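Noodle Table and Pantry Shelves, Govindasamy Hall
Skuren Residence Pantry - Photo Gallery

The pantry is on the ground floor of Govindasamy Hall, in the room next to the laundry. It is open to anyone living in the Skuren residences, and nothing has to be signed for. This page covers the instant noodle section, which was rearranged in October. Pages for the canned goods, the baking shelf and the fridge are linked from the main gallery.

Noodles are what most people come in for. The pantry gave out 1,356 packets last school year, more than rice and pasta put together. They used to sit in the cardboard cases they were delivered in, with the tops cut off. That was fine while a case was full. Once it was half empty, people had to reach down inside to see what was left, and flavors got mixed when two cases were tipped together to save room.

The shelves

The noodle section has six shelves on the wall facing the door. The top one is for unopened cases only. The next four hold the open stock, and the bottom one is kept for cup noodles and anything too tall to fit elsewhere. The shelving is from Stolteck and came out of the old mail room. It is deeper than a pantry needs, so each shelf takes one row of bins in front and one behind.

The front row is for taking from. The back row is for refills. When a front bin is empty, pull it out, slide the back one forward and put the empty one behind it. Please don't leave the empty one on the floor. The door opens inward and catches on it.

The bins

There are 27 bins in the pantry now, all clear plastic, in use across the noodle, snack and breakfast sections. Clear ones cost a little more than the white ones we looked at first, but you can see what is in them without taking them down. They have a cutout for your fingers, and an empty one weighs next to nothing.

They do show dust and fingerprints. A damp cloth with a drop of dish soap takes both off. Don't use the rough side of a sponge - two of the older bins were scrubbed that way and have gone cloudy in front. Dry them before anything goes back in, or the packets stick to the bottom.

How the packets are sorted

Sorting is by flavor, one flavor to a bin if there is enough of it. The wrapper color is the quickest guide when you have a pile to get through, but read the name before you put a packet away. Some colors are close to each other, and different brands use the same color for different things. Vegetarian packets go on the second shelf from the top, away from the others, with a green sticker on the shelf edge.

A packet that is torn or open at the seal goes in the trash. A packet with only crushed noodles is fine and goes to the front of its bin. Check the date on anything that comes in as a single packet. Packets from a case all carry the same date, so one check is enough.

Lay them flat if you have the time. Tossed in, they take up more room and the corners poke up over the rim, and the bin above won't slide out.

On the table

Sorting is done on the long wooden table and the bins go back to the shelves from there.
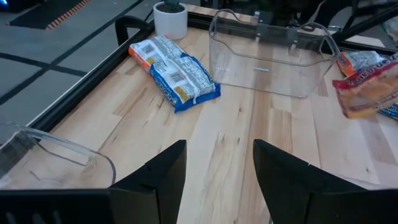
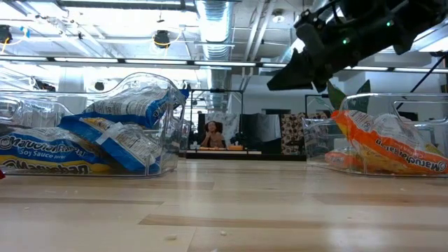
Packets and clear bins on the tabletop. In the second picture, soy sauce is on the left and the orange packets are on the right.

Hours and drop-off

The pantry is open from 8 a.m. to 10 p.m. during the semester. Over breaks the door is locked, and the front desk in Harholm House has the key.

Donations can be left in the blue crate outside the pantry door or handed in at the same desk. Noodles are welcome in any flavor, by the packet or by the case. We can't take anything homemade, anything past its date, or glass jars that have been opened.

The pantry budget is $4,000 for the year, and most of it goes to rice, oil, canned beans and milk. Donated noodles stretch it a good deal further.

Next gallery: Canned Goods
Back to main gallery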